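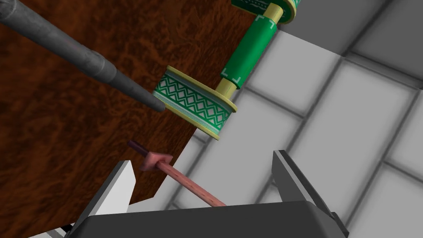

Simulator view from the gripper: pink stick between the open fingers, green and white spool at the edge of the wood-grain table.

Budgeting for a gripper cell: buy the second arm now or stay in simulation?

Posted by Bethel Woldemariam, November 16, 2023

I am writing an equipment request for a small handling cell. The parts are slender sticks and flanged spools, picked from a table. All work so far has been in simulation, with a parallel gripper model and a wrist view like the one attached. I have 3,000 dollars left this fiscal year, not enough for an arm. The arm goes on next year's request.

Two vendors have quoted. Omatix offers a gripper with interchangeable finger plates. Fuvden offers a cheaper gripper with fixed plates and a 50 mm stroke. The larger flange on my spool is wider than that, but the barrel is not. The stick is no problem for either unit.

1. Is it reasonable to buy the gripper before the arm?
2. Does the stroke need to cover the widest feature of the part, or only the feature I intend to grasp?
3. What do people forget to put in the request?

The simulation license is paid through October of next year.

tekleab_cells

Taking these in your order.

Gripper before arm is acceptable if the mounting pattern and the electrical interface are fixed in writing. Get both drawings. If the arm is not selected, budget for an adapter plate. We paid 164 dollars for ours, machined locally, and it added two weeks.

Stroke only has to cover the grasped feature plus clearance on both sides. The clearance is where cheap grippers get you. If position error is 4 mm in any direction, you need at least 8 mm of opening beyond the barrel diameter, and more if the part can be rotated. Also check finger length against the flanges. With a spool, the plates have to fit between the two flanges and reach the barrel without the gripper body touching the flange rims. Measure the distance between flanges and the flange radius minus the barrel radius. Those two numbers decide your finger plates, and a fixed plate may fail on either one. I would take the interchangeable plates for that reason alone.

Your spool is sitting at the table edge with the near flange overlapping it in that view. If real parts can end up there, put a raised lip or a tray in the request. It is a small line item and easier to get approved now than as a change later.

Forgotten items, from our last three requests:
Spare finger plates
Cable and strain relief for the full reach of the arm
Power supply, if sold separately
Camera bracket
Shipping and import fees
Guarding, or a risk assessment if you intend to go without

Holtusberg

Just get the cheap one. You can always print fingers.

m_orrin

Printed fingers are fine for trials, but check that the plates unbolt at all. "Fixed" on some units means the plate and the slide are one piece.

One addition on the simulation side. Before ordering, put the vendor's real stroke, finger thickness and body envelope into your model and rerun the same grasps. Default gripper models tend to be generous. We ran 321 grasps with the vendor geometry, and most of the new failures were the gripper body hitting something next to the part. You have a gray rod near that spool flange, so include neighbors like that in the runs and log contacts on the body separately from contacts on the fingers.

Then attach the result to the request. Our purchasing office approved ours faster with one page of collision counts than with the four pages of text we sent the year before.

Ask both vendors how long a quote stays valid. Ours lapsed after 30 days and came back higher.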